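The cable on the right arm
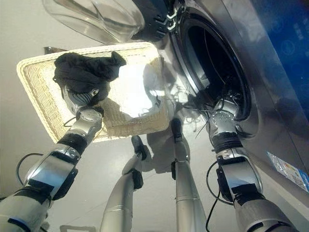
Unloading darks. Left hand over the basket, right hand in the drum, and the black cable hanging from the right arm is the one this post is about.

I said last month I would write up the Thursday fault once we had a cause. We have one now, so I'm putting it down while I remember the order of things.

The job was laundry unloading. The robot stands in front of a front loader, pulls clothes from the drum with the right hand and drops them in the basket with the left. We had been running it for most of October and it was doing fine on towels and shirts. Dark loads were slower. Vision has a hard time finding an edge on black cloth inside a dark drum, so the right hand tends to go in further and feel around.

On the Thursday run the right arm was in past the wrist when the hand dropped off the bus. No warning, no rising current, just gone. The shoulder and elbow were still reporting. The controller did what it was told to do for a lost hand, which was to retract the arm and hold. The trouble was that the fingers were still closed on a legging, and the other end of the legging was wound up with the rest of the load. The arm pulled. The load didn't come. The whole robot leaned toward the machine and the balance code started stepping to catch it, with one foot already close to the washer.

Gebhard Stöckli hit the stop. I was on the other side of the room with the log window open and would have been too late. Nothing broke apart from the door seal, which got a small tear, and the legging, which was mine.

My first guess was the hand itself. We swapped it for the spare and ran 28 cycles without a problem, so I wrote "bad hand, returned" in the notes and went home pleased. The next morning the spare did the same thing. That was an annoying drive to work.

Gebhard then did what I should have done on day one, which was to leave the robot powered, block the motors, and move the arm by hand while watching the link counter. With the elbow bent and the forearm rolled inward, the error count jumped. Roll it back and it stopped. Same pose, same result, every time. We took the cable off and found the jacket worn through where it comes out of the clip, with 2 of the conductors cracked under it.

The cable is a Jisside assembly and I don't think there is anything wrong with it. We mounted it badly. The clip was set with the arm straight, which leaves enough slack for most poses but pulls tight when the hand reaches in and turns. Shirts hardly ever need that roll. Digging for the last few things in a dark load needs it nearly every time. The supplier we use, Rekico, had a right-angle version of the connector in stock and sent 3 of them. It takes the bend out of the exit and I have moved the clip down the forearm as well.

The cable is the smaller half of this, though. Cables wear out. What bothered me was the retract. Somebody (me) had decided a long time ago that the safe thing to do with a dead hand was to pull it back, and that made sense when all the work was on an open table. Inside a drum it is the wrong move. If you can't open the fingers, you don't know what you're attached to.

What changed:

Lost hand now means the arm goes compliant and stays where it is. No retract until a person says so.

If the hand is inside the drum, pull force at the shoulder is capped, whether or not anything has faulted. Võ wrote the old limiter and it only needed a new zone added to it.

Balance stepping is off while either hand is in an opening. The robot can shift its weight but it can't walk. If it runs out of room to shift, it stops and complains.

The link counter is on the main screen. It was logging the whole time and I had it buried in a tab.

We ran 100 cycles with the new settings, darks only, and pulled the hand connector on purpose in some of them. The arm went soft each time and sat there with its hand in the clothes – a bit sad to look at, but fine. Getting it out by hand is slow. You have to back each finger off with a driver, and I'd like a proper release on the wrist. The people at Maston have one on their gripper and I plan to ask what it cost them in weight.

Still open: the left arm has the same clip in the same place. It doesn't go into the drum so it hasn't seen the same wear, but I can feel the cable go stiff when I roll the forearm. That one gets moved next, before anyone runs another load. I also want to go back through the older logs for short dropouts. I found a few in the first hour of looking, all on the right side, all with the elbow bent. They cleared before the timeout so nothing was raised.

If you run something similar and your retract is automatic, check what it does when the hand is holding something that is held at the other end. A towel tied to a table leg is enough to test it. Keep somebody on the stop.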